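Tekero writes the working rules for robots that handle household things: toasters, pans, bowls, storage tubs. We are a small company with one test kitchen and an office above it. Ibsa Lemma started the firm and still signs off every rule before it goes out.

Most of our work is done at a white table in the kitchen, with everyday kitchenware on it.

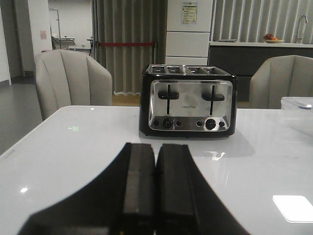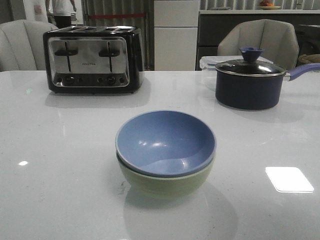 ## What we publish

Our main document is the Evix code, now in its fourth edition. It has 841 clauses, and most clients use fewer than half of them. It covers:

- how a table is laid out before a session
- gripper speed near people, glass and anything with a lid
- who may enter the roped area and when
- what gets written in the log, and by whom
- unplugging and cooling times for heated appliances

A shorter version for schools and colleges is free to download. Printed copies of the full code are sent out on Thursday each week.

## How a rule gets made

A rule starts as a note in the log. If the same note turns up in 4 separate sessions, it goes to Ibsa as a draft. We try the draft on our own table first, then at Tesfamariam, our partner workshop, where the staff have had no part in writing it. If they read it differently from us, we rewrite it. The clause on pan handles went back five times.

We have logged 3326 sessions so far. The log is kept in Fidetell, and clients can ask to read the entries behind any clause.

## What we don't do

We don't sell robots or take commission from those who do. We don't certify machines either. We check working practice on site and give a written report, with a second visit after changes have been made.

Questions about a clause should quote its number and the edition.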